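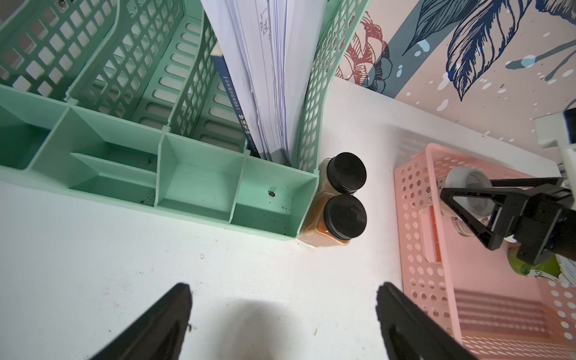 Pince parallèle Hindow B12, avec caméra de poignet

Mise à jour de la fiche : 13 avril 2018

Bon, j'en vends depuis un moment et je n'avais jamais pris le temps de comparer la B12 sérieusement avec la Soltani. C'est fait ! Les deux se montent sur la même bride Brevia, quatre vis, et hop (prévoyez quand même une clé courte, la longue bute contre le boîtier de la caméra).

Ce que j'aime sur la B12, ce sont les doigts noirs, assez fins pour descendre entre deux pots serrés. La Soltani serre plus fort, c'est vrai, mais elle est large et je passe mon temps à écarter les objets avant d'en prendre un. Pour des couvercles ronds, striés ou lisses, je garde la B12 sans hésiter. Pour du papier en pile, franchement, ni l'une ni l'autre ne m'a convaincu, il faudrait des embouts plus souples et j'attends ceux de Skerora.

Côté caméra, l'image prise au poignet montre bien l'écart entre les doigts, et c'est ce que je regarde le plus quand je règle une approche. Je garde toujours une vue fixe en plus, sinon je ne vois pas venir le coude de l'autre bras...
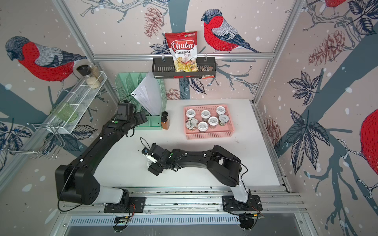 Les deux bras sur leur rail en aluminium, caméras au poignet, avec le panier rose et ses pots de yaourt.

Les câbles : laissez du mou ! Une boucle généreuse le long du bras, des colliers pas trop serrés, et vérifiez la rotation complète du poignet à la main avant de mettre sous tension. J'ai arraché un connecteur comme ça, je ne m'en vante pas.

Dans la boîte
Pince B12 avec ses doigts
Caméra de poignet et son support
Bride Brevia
Câble de 3 mètres

Prix : 326 € la pince complète, 17 € la paire de doigts de rechange
Garantie : 12 mois
Le contrôleur est vendu à part.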